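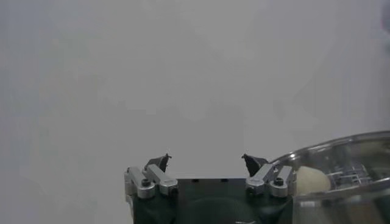 FOOD AND DRINK

The bun shop that shuts when it sells out

Flunell opens at seven in the morning and closes when the last tray is gone. In winter that can be before noon. The shop is on Lavadel Street in Hiltudport, between a key cutter and a closed bank, and it sells steamed buns, soya milk, tea and very little else. The woman who owns it asked us not to print her name. Her customers call her by the name of the shop and she is happy to leave it like that.

We met in the afternoon, after she had washed down. She had been up since four.

"People think it's the cooking that takes the time," she said. "The cooking is the short part. It's the dough, and before the dough it's the weather."

She grew up over a fish and chip shop in Kerslake, where her parents worked six days a week, and she swore she would never go into food. She trained as a bookkeeper and spent 26 years doing other people's accounts, a good many of them for cafés and takeaways. By the end, she said, she could look at a year of flour invoices and tell you whether the owner was going to last.

The buns were her grandmother's. They were made on Sundays, she began, then corrected herself: they were made on whatever day the chip shop was shut, and that changed over the years. The whole family sat round the table pleating. Children were given the scraps of dough to practise on, and nothing a child made was thrown away. "You had to eat your own. If it burst, you ate it burst. You learned quite quickly."

When her last big client sold up she rented a stall on Kerslake market, one morning a week. She made 35 buns the first time and took most of them home. The problem was that people did not know what they were looking at. A white bun with no crust looked uncooked to them, and several told her so. She started cutting one open and leaving it on a plate at the front, and after that they sold.

"That was the whole of my marketing. One bun, cut in half."

The stall ran for three winters before she found the shop. It had been a dry cleaner's, and the rent was low on account of the smell, which took a summer to get rid of. She had the floor up and the drains done. The bank would not lend to her, in spite of all those years of tidy books, so the fitting out was paid for from savings and a loan from her brother. It has since been paid back. She keeps the last receipt in the till.

On an ordinary morning she now makes 300 buns. There are two people to help her, one on the dough and one on the counter, and she does the filling and pleating herself. Pork with spring onion is the best seller by a long way. There is a cabbage and mushroom one, a red bean one, and a plain one with nothing in it, bought mainly by parents of small children and by one of the local care homes.

Could she make more? She has been asked that a lot, usually by men who have just eaten two.

"I could make more and they'd be worse. Or I could take on more people, and then I'm a manager. I've seen the accounts of people who became managers."
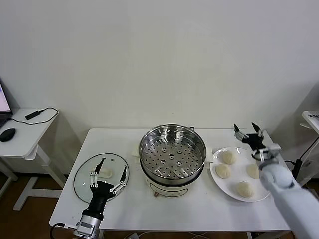

An electric steamer with its basket in place, the glass lid to the left.

We asked what goes wrong for people who try it at home. She had plenty to say on this, having run an evening class in the shop for the past two years.

The first thing is flour. Strong bread flour makes a chewy bun that goes yellowish, and most people have bread flour in the cupboard. She uses a soft flour with a low protein figure and tells her classes to read the back of the bag and ignore the front. Ordinary plain flour is fine to start on. The second thing is water, and here she would not give a quantity at all. A recipe might tell you 300 ml, she said, and in a dry kitchen in February that might even be right, but in August in the same kitchen it would give you glue. She adds it in stages and stops when the dough feels like an earlobe.

"Everyone laughs at the earlobe. Then they all sit there holding their ears."

The third thing is the second rise. A bun that has been filled and shaped needs to sit until it feels light when you pick it up. Put it in too soon and it comes out small and tight. Leave it too long and it spreads, and the pleats disappear, and the skin wrinkles as it cools. She has no timer for this in the shop. In class she uses a trick of her grandmother's, which is to drop a small ball of the dough in a glass of water when the shaping starts. When the ball floats, the buns are ready.

Equipment she is relaxed about. Bamboo is nice and takes up the drips, but it needs drying properly or it goes mouldy, and in a damp flat it is more trouble than it is worth. A metal steamer will do the job if you wrap the lid in a tea towel so that the water does not fall back on the dough. Her own at home is a cheap electric one. She lines the base with squares of baking paper and leaves a good gap between the buns.

The one rule she is strict on is the lid. When the time is up, turn off the heat and leave it alone for a few minutes, then open it a crack, then open it fully. Cold air on a hot bun makes it collapse. It is the commonest complaint she hears, and the person complaining has nearly always lifted the lid halfway through to have a look.

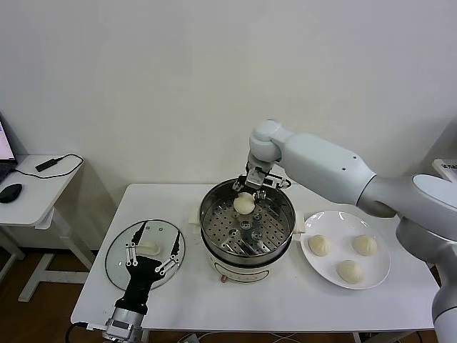
Freezing is allowed. She was firm that it is no disgrace. Steam them, cool them, freeze them on a tray and then bag them up, and they will go back in the steamer from frozen without any harm. She does not recommend the microwave but knows it happens. If you must, put a damp piece of kitchen roll over the top and eat it straight away, as it will be hard as a doorstop by the time you have made a cup of tea.

The class takes a small group and is booked up well ahead. She had expected young people who had been travelling. She got some of those, but she also got retired couples, a father and his teenage daughter who hardly spoke to each other until the pleating, and a good number of people whose own grandmothers had made something like it. Dumplings, puddings, suet things in a cloth. They want to talk about that more than they want to talk about buns.

"Steamed food was ordinary here," she said. "My parents' customers all had a pudding basin and a bit of string. Then everyone got an oven they trusted and it went. I don't think anyone decided to stop."

She would like to do a treacle one. She has tried it twice and both times it leaked.

The harder subject was money. Flour has gone up and so has pork, and the electricity bill for the shop nearly finished it two winters ago. She put her prices up once, in March, and wrote a notice for the window setting out what each thing cost her. She thought it was only fair. Some customers photographed it and one argued with her figure for spring onions. Trade dipped for a fortnight and then came back. She has not put prices up since but said she would have to, and the notice is already written.

As for the short hours, there have been complaints. People come on the train from Kerslake and find the blind down. She now writes on a board outside how many trays are left, and changes it through the morning, and that has helped a bit. Phone orders are taken until six the evening before. She will not hold a bun past eleven for anyone, including her brother.

We asked if she had thought about who might take it on. The woman on the dough is good, she said, better than she was herself at that stage, and has faster hands. They have talked about it once, over the washing up, and agreed to talk about it again. She has looked over what a sale would involve and done the sums in pencil.

Then she got up to check the flour for the morning. It had rained since lunch and she wanted to feel the bag.

Flunell, Lavadel Street, Hiltudport. Open from 7am until sold out. Evening classes run through the autumn and spring; ask at the counter.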